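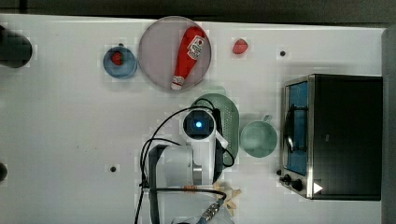

Shared kitchen in Fedton to reopen with new equipment

December 5, 2019

The shared kitchen at the Binever community building in Fedton will reopen next week after being closed since May, the association that runs it has confirmed.

The kitchen shut when a leak under the floor damaged the skirting and two of the base units. Repairs to the pipework were finished in the summer, but the room stayed closed while the association raised the money to replace the old cooker, which had failed its safety check in the same month.

The cooker will not be replaced like for like. Members voted to do without a full-sized oven and to use toaster ovens and portable hobs, which can be put away when the room is needed for other things. The association says this has brought down the cost of the work and left more space along the back wall, where a second sink has been fitted.

The bill for equipment came to £1,493. Most of it was met by a grant from the Serrano Fund, a local charity, and the rest came from a sale of cakes and plants held at the building in the autumn.

Amândio Pacheco, who manages bookings, said the smaller ovens would suit most of the people who use the room.

"We looked back at what was cooked here and it was toast, pizza, trays of biscuits, a bit of fish," he said. "The big oven was on for an hour to do something that would fit in a toaster oven. People doing a Christmas dinner for the whole street will have to go somewhere else, and I have told them so."

Pans, colanders, plates and bowls will be kept at the building for anyone to use. Ketchup and other sauces will also be provided, but users are asked to bring their own fresh food and to take home whatever is left. Anything perishable left in the fridge will be thrown out at the end of each evening.

Almost 39 households used the kitchen in the year before it closed, according to the association's booking sheets. Several had been cooking there while their own kitchens were being rebuilt, and others came for the weekly lunch club, which has been meeting at the Kornura café in the meantime. The lunch club will move back in the new year.

Bookings can be made for up to three hours at a time. The charge is £7 a session and covers electricity, washing-up liquid and tea towels. There is no charge for the lunch club or for the children's baking group, which will start again once a new leader has been found. Anyone interested in the post can leave their name at the front desk.

Users will be asked to wipe down the tables, empty the crumb trays once the ovens have cooled and put the crockery back in the cupboard to the left of the door. A printed list of what belongs on each shelf has been stuck inside the cupboard doors — the old one was lost in the leak.

The car park behind the building remains shut while the drain cover is replaced. Deliveries should be made through the side entrance, and visitors are advised to park on the main road. The hall and the meeting room upstairs are not affected and can be booked as normal.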